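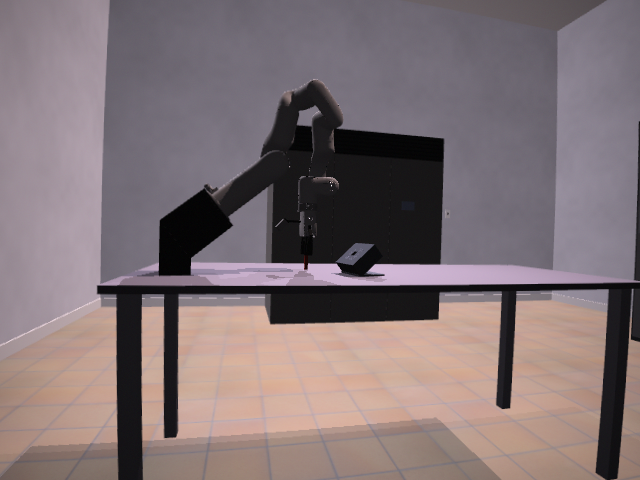
Simulated arm with the gripper above the table and the gray box in its tilted pose.

Degefa data collection: progress report to Rernau
Prepared by Wubit Yimer
1 November 2021

We have passed the first big mark of the grant! The Degefa set now holds 666 complete examples in simulation, against the 500 we promised for this period, and the team at Skultix is already training on them. Given how slowly things were moving in April, I am very happy to be writing that sentence.

An example, as we count it, is one full run steered by a person from the starting pose to the end of the task, with the joint angles, the gripper opening and both camera views saved at every step. One view takes in the arm and the table from across the room. The other looks out past the fingers, and it has turned out to be the one our operators lean on most in the last stretch before a grasp.

Most of the effort this period went into the approach. Our early runs were too alike: operators came straight down from the same height every time, and the model learned that one path and very little else. We now change the start of each run and ask people to take whatever line feels natural to them. Some go wide and then swing in, some stop and correct (we keep those, the corrections are gold for training), and the set is much richer for it. 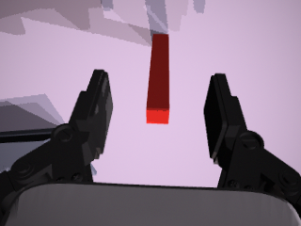
Lining up the fingers before they close is still where runs go wrong. If one finger comes down too near the object, it gets nudged and the operator has to chase it. We threw out 46 runs this period, nearly all for that reason, and they are not in the total given earlier. I have kept the files, though, as Skultix would like to try them later as examples of what a failed grasp looks like.

The new hand controller from Bestosport has helped a great deal. The old one jumped at low speed, and you could see the jitter in the saved joint angles. The new one lets an operator creep in gently, and people get tired less quickly, so the later runs in a session look as good as the early ones.

Two things are behind plan. The written guide for operators is still a draft, with the section on labeling unfinished. And the script that checks each run for missing steps works but is slow, so we run it overnight and sometimes find a bad file a day after it was made. I would like to move a small part of the travel money over to computing time to fix this, and will send the request separately.

For the next period we plan more variety in where objects lie and how they are turned, along with a first round of trials in which the trained model drives the arm by itself in the simulator. I can't wait to see those. Skultix will score the trials and I will forward the results with the next report, together with the finished guide.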